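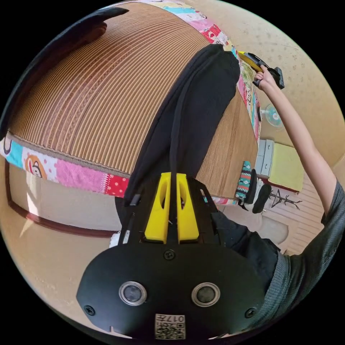
Figure 1. Hand-held gripper with yellow bracket, seen from above.

Set Changeovers at a Small Music Festival
Project report, Yoga Sopacua
March 2023

1. Background
Grollora is a one-day outdoor festival with two stages and mostly local bands. In January the organizers published a timetable with 15 minutes between sets on both stages. The year before, the last band on the main stage had its set cut short when the noise curfew came. My project looked at where the time went and whether a different timetable would have helped.

2. Data
I used the stage manager's log from last year's event, which gives the time each band stopped and the time the next one started. I also had the ticket scans, 1243 in total, and the input lists the bands sent in ahead of the day. The second stage log has two gaps in the afternoon, so I left those changeovers out.

3. Results
The main stage had 6 changeovers and 4 of them ran over. The longest was before Favdale, who brought their own drum kit and a brass section. Mtshali played with a laptop and one microphone and were ready early, but their start was held to the printed time. Time lost before one band was never made up later.

Delays on the second stage were shorter. Most bands there shared the house drums and amps, and the next band could set up behind a curtain.

The scans show the gate was busiest in the hour before Zuvard, the headliner. A late start at that point would have been the least noticed by the crowd - the field was still filling up.

4. Proposed timetable
I wrote a spreadsheet that sets each changeover from the input list: a base time, plus extra minutes for an own drum kit and for every 3 microphones over the house setup. Run on last year's lineup, it ends the main stage before curfew, with one opening set shortened.

5. Limits
One event is a small sample. The extra minutes are my own estimates from the log, and weather was left out. The stage manager has a copy of the spreadsheet and will fill in real times at the next event.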